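お盆(盆、トレー)

お盆というのは、食器や料理、茶菓などをのせて運ぶための、縁のついた平たい道具のことです。この項目は、台所道具が好きで好きでたまらない私が、あちこちの記事を書きためているうちに長くなってしまったもので、百科事典のわりにおしゃべりですが、そこは大目に見てください。八月の行事のほうの「お盆」は別の項目に書きました。

呼び名について

日本語では「盆」「お盆」「トレー」「トレイ」と、いろいろに呼びます。私の感覚だと、漆や木でできた丸いものは「お盆」、樹脂や金属の四角いものは「トレー」なんですが、これは人によってかなり違うみたいです。うちの母は何でも「お盆」でしたし、義理の妹は木のものまで「トレー」と呼びます。似たものに「膳」があって、こちらは運んだあとそのまま食卓になる、という使い方が基本です。足つきのものが多いけれど、足のない折敷(おしき)もその仲間に入れてよいと思います。折敷とお盆の境目は、正直なところ私にもはっきりしません。縁の高さで分けるという人もいれば、使い方しだいだという人もいます。

漢字の「盆」はもともと鉢のような深い器を指した字で、中国語ではいまも洗面器や植木鉢にこの字を使います。日本語の盆栽の「盆」はそっちの意味ですね。平たい運搬用の板のほうにこの字が定着したのは日本での話で、最初に知ったときはちょっと驚きました。

形と縁

形は丸、四角、長方形、楕円、半月とさまざまです。丸盆は手の中で向きを気にしなくていいので、湯のみを二つ三つのせて廊下を歩くようなときに楽です。長方形は汁椀と飯椀と皿を並べるのに向いていて、食堂や学校給食ではほぼこの形になります。半月盆は懐石の席でよく見かけるもので、まっすぐなほうの辺を手前にして置くのがふつうです(流儀によって違うことがあるので、お茶をなさる方は先生に聞いてください)。

縁は低いほうが物を取りやすく、高いほうがこぼれたときに助かります。私はずっと低い縁が好きだったんですが、子どもが運ぶようになってからは高いものばかり出しています! 縁の立ち上がりが丸いか角ばっているかも大事で、角ばった隅にはパンくずがたまります。これが本当に取れない。竹串で掻き出す羽目になるので、毎日使うものなら隅が丸いほうをおすすめします。

持ち手は、両側に穴をくり抜いたもの、縁から耳のように張り出したもの、金具をつけたものがあります。穴あきは指がしっかり入って安心ですが、重ねてしまうときに金具つきはかさばるので、棚の狭い家には向きません。うちの棚も狭いです。

素材

木のお盆は、一枚の板を刳り抜いたもの、ろくろで挽いたもの、薄い板を曲げて縁にしたもの、と作り方で顔つきが変わります。ケヤキやトチ、クリなどがよく使われ、拭き漆で仕上げると木目が透けてきれいです。鎌倉彫のように模様を彫って漆を塗ったものもあって、これは運ぶというより、飾ったりお菓子を置いたりする家も多いでしょう。

金属では銀、真鍮、ステンレス、アルミ、それから琺瑯。琺瑯のお盆は、私がいちばん集めているものです。きっかけはEvattthorpeならぬEvatthorpe(いつも綴りを間違えます)という小さな町の古道具市でした。縁の欠けた一枚を買って帰り、そこから数えて、いま手元に40枚あります。置き場所の話は家族の前ではしないことになっています。

樹脂のものは軽くて安く、割れにくいのがいいところです。表面に滑り止めの加工をしたものは、少し傾けてもコップが動きにくいので、病院や介護の場でも重宝されています。ただ、滑り止めの面は油がつくと落ちにくく、洗剤を少し多めにしてやわらかいスポンジで円を描くように洗うと、まだましです。食洗機に入れてよいかどうかは品物によるので、裏の表示を見てください。

各地のお盆

北欧には、薄い木の板を何枚も貼り合わせて型で成形したお盆があります。フィンランド出身の友人マルヤッタ・トゥオミネン(Marjatta Tuominen)の家では、これを食卓のお皿の下にも敷くし、膝にのせて本を読むときの机にもするし、壁にも立てかけてありました。私もまねをして一枚立てかけてみたら、夜中に倒れて大きな音がしました。

中東や北アフリカには、大きな金属の丸盆を低い台にのせて、そのまま食卓にする習慣があります。みんなでぐるりと囲むので、盆というより家具に近いですね。打ち出しや彫りの模様がびっしり入っているものもあって、磨くのがさぞ大変だろうと見るたびに思います。

イギリスには、朝食を寝床まで運ぶための足つきのお盆があります。Emsteadの宿に泊まったとき、これに紅茶とトーストがのって出てきて、うれしくて食べ終わるまでずいぶんかかりました。足を畳めば平らになるので、しまうのは案外かんたんです。ただし布団の上だと傾きます。畳に布団の家でまねをするなら、座卓のほうがたぶん快適です。

スペインのZamoraの食堂では、丸い盆を片手の指先にのせて、混んだ席の間をすいすい抜けていく給仕さんを見ました。あれは手のひらではなく、広げた指で支えるのだそうです。重いものを中心近くに置き、軽いものを外側に。下ろすときは外側から交互に取っていくと傾きにくい、と教わりました。家でやってみたところ、水のグラス一つで精いっぱいでした。 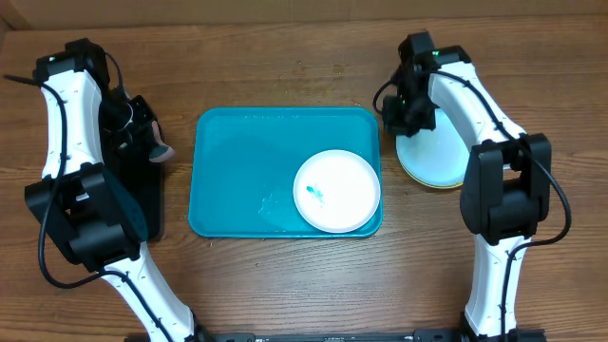
大きさの選び方ですが、私は自分の肩幅より狭いものを基本にしています。肩幅を超えると、戸口を通るときに体を斜めにしなければならず、そこでたいていお茶がこぼれます。一人分の食事なら、飯椀、汁椀、主菜の皿を並べて、あいだに指が入るくらいの余裕がほしいところ。お店で迷ったら、家の食器の直径を紙に書いて持っていくといいですよ。色も、濃い色は白い器が映えるかわりに、ほこりや水の跡が目立ちます。淡い色はその逆で、紅茶の輪じみがよく見えます。どっちを取るかは好みです。

手入れ

漆のものは、ぬるま湯とやわらかい布で洗い、すぐに拭いておきます。長く水につけるのは禁物で、直射日光も避けます。乾いた部屋に何年もしまいっぱなしにするより、ときどき出して使うほうが調子がいいようです。木地にオイルだけを塗ったものは、表面がかさついてきたら塗り直します。クルミ油を使う人もいますが、ナッツのアレルギーがあるお宅では別の油にしてください。

真鍮は放っておくと色が深くなります。ぴかぴかに戻したければ専用の磨き剤、そのままがよければ乾拭きだけ。私の知り合いのマッテス・マイネッケ(Mattes Meinecke)は断然磨く派で、私は断然放っておく派なので、この話になると長いです。銀も同じように変色しますが、こちらは輪ゴムといっしょにしまうと黒ずみが早まるので、引き出しの中身には気をつけて。

琺瑯は欠けたところから錆びます。小さな欠けなら、洗ったあと水気をよく拭き取っておけば長く使えますが、食べ物を直接のせるのはやめて、器の下に敷く用にまわすのが無難です。金属たわしも使わないでください。細かい傷に茶渋が入ります。

運ぶ以外の使い道

鍵や眼鏡の置き場、植木鉢の受け皿、薬の整理、編み物の途中の毛糸玉入れ。縁があるというだけで、こまごましたものが散らばらずにすみます。ジグソーパズルをやりかけのまま棚に上げておくのにも便利で、うちでは567ピースという半端な数のパズルが、お盆二枚に分かれて冬を越しました(空の部分ばかり残っています)。

古道具市で買うときは、平らな台に置いてみて、がたつかないか確かめてください。反った木のお盆は、のせたお椀が少しずつ滑ります。私は2,000円以下ならがたついていても買ってしまうことがあり、そういうものは玄関で鍵を受ける係になっています。

関連項目:膳、折敷、茶托、ランチョンマット、琺瑯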